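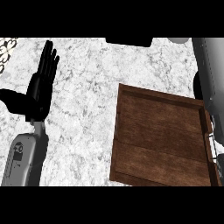

Bonjour à toutes et à tous,

Je reprends la question du budget pour le poste à deux bras, parce que la demande d'achat doit partir vendredi et que je voudrais éviter la situation de l'année passée, où nous avons commandé les bras d'abord et réfléchi aux mains ensuite. Les essais en simulation nous donnent maintenant une base assez correcte pour discuter. On y voit le plateau en bois vide sur le plan de marbre, la main noire ouverte à gauche, le second bras tout près du bord droit du plateau, et entre la main et le plateau une grande surface libre. C'est cette surface libre qui me préoccupe, car elle coûte de l'argent : si nous gardons la même distance dans la salle réelle, il faut une table plus large que celle du devis, et donc un autre châssis.

Je cite le message reçu sur la liste en début de semaine, pour répondre point par point.

> Bonjour,
>
> J'ai relu le devis de Tredonent. Pour moi, trois choses ne sont pas claires.
>
> 1) Les mains à doigts articulés sont chiffrées à part. Est-ce que nous en avons vraiment besoin dès la première phase ? Une pince simple à deux mors suffit pour prendre un plateau par sa poignée.
>
> 2) La table est proposée en version standard. Quelqu'un a-t-il comparé avec la disposition de la simulation ?
>
> 3) Le contrat d'entretien court sur 24 mois, mais il commence à la livraison et pas à la mise en service. Chez Flerkcombe, ils ont perdu presque tout un hiver comme cela.
>
> Je ne suis pas contre le projet, je voudrais seulement que l'on ne paye pas deux fois.

Sur le point 1. Je comprends l'argument et je l'ai défendu moi-même au début. Pour saisir une poignée, une pince fait le travail, je suis d'accord. Mais le projet Tralanum prévoit aussi de la vaisselle, des couvercles et des torchons, et toutes les politiques que nous entraînons en ce moment le sont avec la main complète. Si nous achetons des pinces pour la phase un, il faudra refaire une bonne partie de l'entraînement, et ce temps de calcul n'est inscrit nulle part dans le budget. Je propose un compromis : une seule main articulée, montée sur le bras gauche, et une pince sur le bras droit. Le supplément pour la main est de 1 973 euros par rapport à la pince, adaptateur compris. La deuxième main peut passer sur l'exercice suivant, si les résultats le justifient.

Il y a un inconvénient que je ne veux pas cacher. Avec deux outils différents, nous devons gérer deux jeux de pièces de rechange, et le fournisseur ne garantit pas que les câbles soient les mêmes. J'ai posé la question par écrit, j'attends encore la réponse.

Sur le point 2. Non, la comparaison n'avait pas été faite, et c'est ma faute. La table standard est trop étroite de 17 centimètres si nous reprenons la disposition telle quelle. Je vois deux solutions. Ou bien nous rapprochons le plateau du bras gauche dans la simulation et nous vérifions que les trajectoires restent propres, ce qui demande quelques jours à la personne qui s'occupe des scènes. Ou bien nous prenons la table large, avec un supplément de 1 221 euros, livraison non comprise. Ma préférence va à la première solution – mais seulement si quelqu'un peut confirmer que le bras droit garde assez de place pour se dégager. Il travaille très près du coin du plateau, et un vrai bras avec ses câbles prend plus de volume que son modèle.

Je précise aussi que le revêtement de la table n'a pas besoin d'imiter le marbre. Un panneau mat, clair, sans motif particulier, me paraît suffisant, puisque nous changeons de toute façon les textures pendant l'entraînement. Le devis contient une option « plan décoratif » que je propose de supprimer.

Sur le point 3. Vous avez raison et je vous remercie de l'avoir vu. J'ai demandé que la période commence à la signature du procès-verbal de mise en service. Le commercial m'a dit au téléphone que cela était possible, mais je préfère attendre de l'avoir sur papier. L'offre concurrente de Sampaio contient déjà cette clause ; par contre leur délai de livraison est plus long et ils ne proposent pas de formation sur place.

Ce qui manque encore dans le tableau partagé :
– le montage et le réglage des deux bras (une ligne vide pour l'instant) ;
– l'arrêt d'urgence et la protection autour du poste ;
– deux plateaux en bois à rebord et à poignée, de préférence du même modèle, pour en avoir un de réserve ;
– le transport de l'ancienne table vers le sous-sol.

Pour les plateaux, je peux m'en charger, ce sont de petites sommes et cela peut passer sur les frais courants. Pour la protection du poste, j'aurais besoin de l'avis de ceux qui ont monté l'installation précédente, car je ne connais pas bien les exigences du bâtiment.

Merci de m'envoyer vos remarques avant jeudi midi, si possible en réponse à ce message et pas dans le tableau, où je les retrouve difficilement.

Bien cordialement,
le responsable des achats du projet Tralanum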